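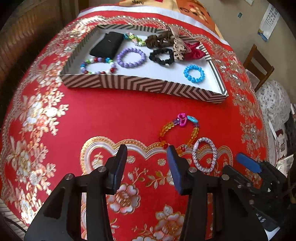
1. Purpose of the visit

Our group attended the Visari demonstration day on 1 Aug 2018 as part of the second-year automation project. The assignment was to observe one manipulation task closely, record how it was organized, and relate it to the gripper we are designing for the Prinlow exercise. We chose the sorting of small soft goods: bracelets, scrunchies, bows and a braided hair tie, with a shallow patterned tray on a red floral cloth.

2. Equipment observed

The tool is a hand-held parallel gripper. Two black fingers are joined to the body through open linkages with round metal pivots, and each fingertip carries a blue pad on its inner face. The fingers close symmetrically, so the operator has to center the tool over the item before closing. A cable runs from the tool to the recording unit. Visari staff told us that the current collection holds 3,529 recorded picks, of which 113 are on beaded items.

3. Task procedure

The operator works in both directions. In one direction, items start on the cloth and are placed in the tray one at a time. In the other, the tray is cleared. No order is prescribed. We asked whether a fixed order would give cleaner data, and the answer was that variation between runs is wanted.

Items differ mainly in how they behave when pinched. A scrunchie compresses and can be lifted from almost any point on the ring. A string of beads has to be gripped across the strand, and the rest of the loop hangs below the fingers until it is released. Satin bows are light, but the loops fold under the pads.
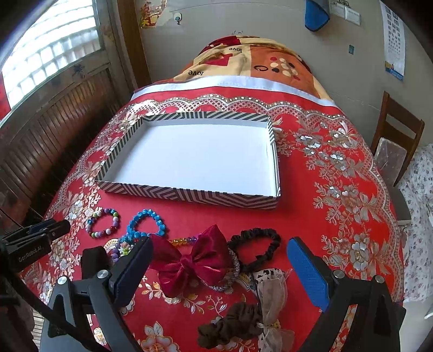 Overlap is the harder case. When a bow rests on a hair tie, or a bracelet is tangled with its neighbor, the operator must decide which item is on top before approaching. Tsehay Ambaye, who led the session, recommended a short pause above the pile - long enough for the camera to register it - and then a vertical approach. We timed only the basic lifts, 31 in total, and left the tangled ones out of the table in Appendix B.

4. Relevance to our design

Our Clestach prototype uses rigid flat jaws with no pads. After the visit we consider this unsuitable for beads, and we will test two pad materials on the same jaw. The Mamo servo specified in April is rated for 2,000 cycles between inspections, so a full test series should fit within one interval.

The tray wall also needs attention. An item close to the wall leaves little room for the outer finger, and our jaw is wider at the tip than the one demonstrated. Narrowing it is a simple change to the drawing and will be made before the next print.

5. Open points

We did not obtain closing force values. A written request has been sent to Visari, and the figures will be added to Appendix A when received.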